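Khattak Robotics Club forum > Projects > Two-arm bag task

Thread: Drawstring bags, or how I lost October

brakau_left
Starting a thread so we stop having this argument in the hallway. Where we are for the Corcombe round: two arms, cloth drawstring bags, small objects. Task is open the bag, put the thing in, pull the string. A toddler can do it. We have been at it since the start of the semester and I would currently back the toddler.

The bags are the problem. Everything we practiced on before was a block or a cup, and a block has the decency to be the same shape when you come back to it. These slump. You teach a grasp on the neck of the bag and the next time the neck is pointing at the wall.

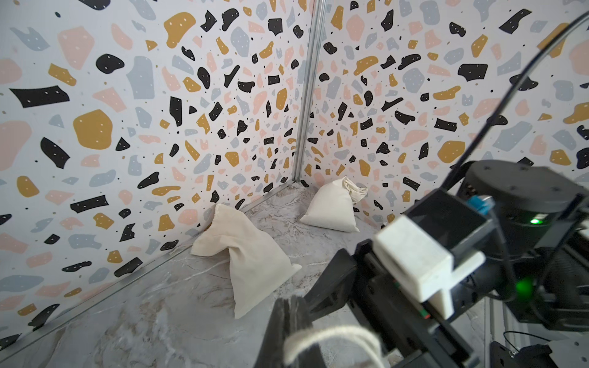

My proposal is that we stop going for the neck first. One gripper takes the body of the bag, pins it, and only then does the other one go looking for the opening. Two steps instead of one, but the bag can't wander off in between.

purnen_fan
Disagree. If you clamp the body you squash the mouth shut, and then the second arm is trying to open a sealed envelope. We lost a whole evening to this and I was there for it.

brakau_left
You clamped it too high. Near the middle is fine.

purnen_fan
I clamped it where the sheet said to clamp it. You wrote the sheet.

Faisal Afridi
Both of you, numbers please. I have the log from the last long session: 100 tries, 57 good. I can't tell from the log which were body-first and which were neck-first, as the notes column contains the word "ugh" and very little else. Whoever is driving, write down the method. That's all I ask as faculty advisor, apart from the thing about food near the arms.

torque_wench
The "ugh" was me and I stand by it.

Can we talk about objects too? The chess pieces roll. The letter block doesn't. If the score is about the bag, I'd like to do the bag with the block only until we're past whatever number makes Faisal happy, then bring the pawn back.

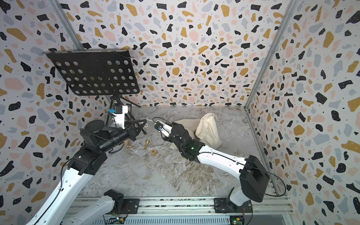 Also the strings. A drawstring lying flat on that floor is a pale line on a pale marble pattern, and the wrist cameras have my full sympathy. Has anyone asked Corcombe if we can dye them?

brakau_left
Asked. Rules say bags as supplied. Strings count as bag.

purnen_fan
Do knots count as bag? A fat knot at the end would give the jaws something to hold.

brakau_left
Knots are a gray area and I'd like them to stay gray until after we've used one.

Faisal Afridi
I read this forum.

slowcooker
New this semester, so tell me if this is dumb. Why are we practicing with limp bags at all? With something stuffed inside they hold their shape and you can see which end is the tied one. Couldn't we learn the string part on full bags and the opening part on empty ones, separately?

torque_wench
Not dumb. I've been saying this since before you enrolled, with less charm.

purnen_fan
It's a bit dumb. A full bag is heavier and it rolls when you tug the string, so you learn a pull that's wrong for the real one. But I'd take it for the second arm, where all you need is to get the jaws around the top and not knock the other arm on the way in.

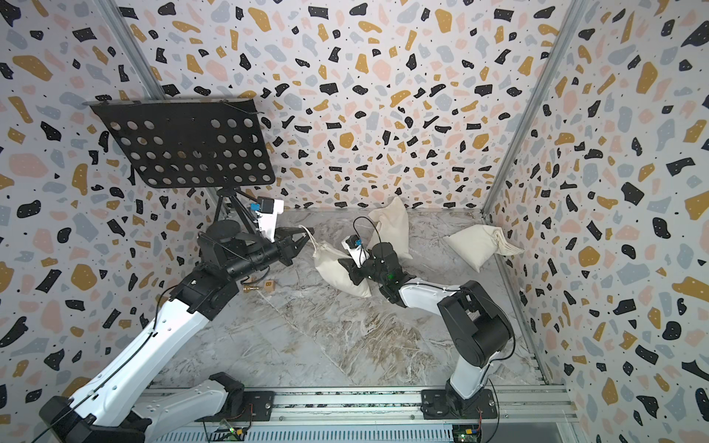
I'd still keep neighbors out of it at first. More than one bag in reach and people start grabbing whichever is closest, then argue afterward that it was the target.

brakau_left
OK, so the plan, unless somebody shouts:
— full bags for string practice, body grasp with the right arm, near the middle
— empty bags for opening, purnen_fan gets to try neck-first for 4 sessions
— block only for now, pawn is benched
— method goes in the notes column, in words

purnen_fan
Shouting a little. 4 isn't enough if 2 of them go to recalibrating the left arm again.

brakau_left
Then recalibrate faster.

Faisal Afridi
Calibration time doesn't count against the sessions. Sign-up sheet is on the door. Slowcooker, you can have the first slot if you want it, and torque_wench will sit in.

slowcooker
Yes please! Do I need to bring anything?

torque_wench
A pen for the notes column. Ours is out of ink, which I'm told is no excuse.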